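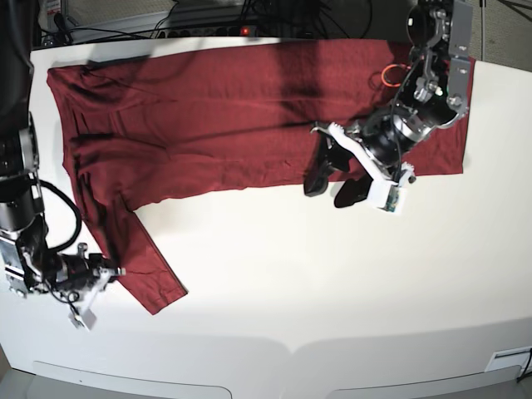

Dark red long-sleeve on the white table.

May 2025, notebook, rugby ball grip stuff

Okay, writing this up before I forget which ball was which. Hadi and I finally got the wet-ball passing runs done with the club's backs, and I'm pretty happy with how it went (apart from my shoes). We had three balls: the old Skekitz match ball, the newer Skekitz with the deeper pimples, and the Barrera training ball that everybody complains about. Each one got soaked in the bucket, shaken off and passed down the line, 100 passes per ball, right to left and then back the other way.

The Barrera came out worst, 41 drops, so I guess the complaining is fair! Most of those were on the long miss pass out to the wing. Adom kept catching it against his chest and then losing it anyway. He thinks the seams are the trouble. I think it's the panels going shiny near the points, but I haven't got anything to back that up yet.

I lost the count on the old Skekitz when Howard came over to ask about the parking, so that whole set needs doing again. Sorry, Hadi. I know you wrote down your half.

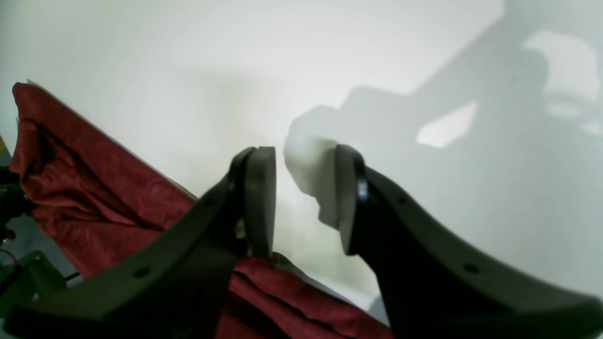
The ball weights are a bit of a mess too. I put the newer Skekitz on the scale dry and got 424 grams, then Indrek weighed it on the kitchen scale and got something else, and he didn't write his down. Next time we use one scale and leave it on the same shelf!

Other bits: pump needle is bent again. Oda wants us to try the left-to-right passes first next time, as the boys were tired by then and it may have made the second half look worse than it was. Good point, and I should have thought of it. She also asked about trying the Clalletti grip spray, but I'd like clean numbers without any spray before we start adding things.

To do: redo old Skekitz, order needles, ask Adom if he can bring his own ball, dry out the bucket bag.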